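From: Adjoa Dankwa
To: small-arms list
Date: November 9, 2024
Subject: Re: [small-arms] Second arm or spares? Budget for next year

Kofi Ayaaba wrote:

> Hello all,
>
> We have to hand in our equipment request for next year and I am stuck
> between two plans. Plan A is a second arm, same model as the Zarkus we
> already have, with a gripper and one wrist camera. Plan B is to keep the
> one arm and spend the money on spare fingers, a spare camera, a better
> bench and a service visit. Mohammed-Awal wants A. I lean towards B but
> can't put a good case on paper.
>
> Our work is mostly picking up and sorting household and toy items. We
> run the arm four days a week. It was out of use for 27 working days
> last year, nearly all of them spent waiting for parts.
>
> Has anyone here been through this? Also, does anyone still buy from
> Nindby, and are they still slow?
>
> Kofi

Kofi,

We went through this two years ago and chose the second arm. I would do it differently now, so take what follows with that in mind.

The arm itself was the part we costed properly. What we left out was everything that goes round it. The second bench had to be bolted down, and that meant a visit from Estates and a charge we had not planned for. We needed another socket on its own breaker. The stop button has to be within reach of whoever is sitting there, so the room had to be turned round, and we lost a cupboard. Then there was the second PC. By the end the extras came to a bit over a third of the price of the arm, and they came out of the consumables line. We bought almost no spares that year as a result.

If you do go for A, ask for the bench, power, PC and stop circuit in the same request. Ours would have gone through. It was the separate requests afterwards that got held up.

On lost time, 27 days is a strong figure and I would put it at the top of the form. Split it up if your log allows: how many days for fingers, how many for camera cables, how many for the arm proper. When Yutong Hou did this with our log, the arm proper was to blame for very few. Most were fingers and cables, and both could have sat in a drawer. A second arm does help in that you can rob one to keep the other going, but then you have paid for an arm to use as a parts bin.

Nindby: we still use them. Camera cables arrived in 21 days last time, which is better than it was. For fingers we have moved to Alhassan, who will make them up from a drawing and don't mind small orders. Our last set was 56 pounds a pair plus postage. Get two pairs at once, and check that the screws are in the bag, as ours were missing from one.

Test objects want a line of their own in the budget, however small. We had none for the first year and people brought things in from home, which was fine until they took them back again. Soft items are the ones to spend on.

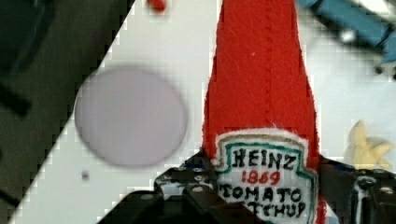

Jonalyn Javier runs our object box now and she has a rule I would copy: buy everything soft in twos, use one and keep the other in a bag. Felt goes fuzzy with handling. The red ketchup bottle is a fair case, as the cloth has bobbled a little and there are fibres standing up along the outline. It is also a useful one to have for the wrist camera, because the fingers come in from either side and the left one covers part of the label, so you get HEINZ and 1869 clearly and only the tail end of KETCHUP. If you plan to do anything with reading labels, allow for a second camera off to one side. We did not, and had to find the money in September.

For storage we use Litberg boxes with lids. Any lidded box would do, but these stack and the shelf is narrow.

As for the service visit in your plan B, I would keep it but ask what it covers. Ours was quoted at 777 pounds and did not include travel. They will usually agree to look at the gripper as well as the arm if you ask before they come. On the day they won't.

So if it were my form, it would be plan B this year, with two pairs of fingers, two cables, one spare camera, one side camera, the service visit and a small sum for objects. I would also put in a sentence saying that a second arm will be asked for the year after, with the bench and power work named. Our finance people were much easier about a large item when they had seen it coming.

Mohammed-Awal may say that one arm can't get through the work. If you really are booked solid for all four days, he has a point and I would give way. We were not, once Yutong looked at the booking sheet. Mornings were full and most afternoons were free.

I can send our parts list and the form we put in, with the prices as they were. Write to me off list, as the file is too big for this one.

Adjoa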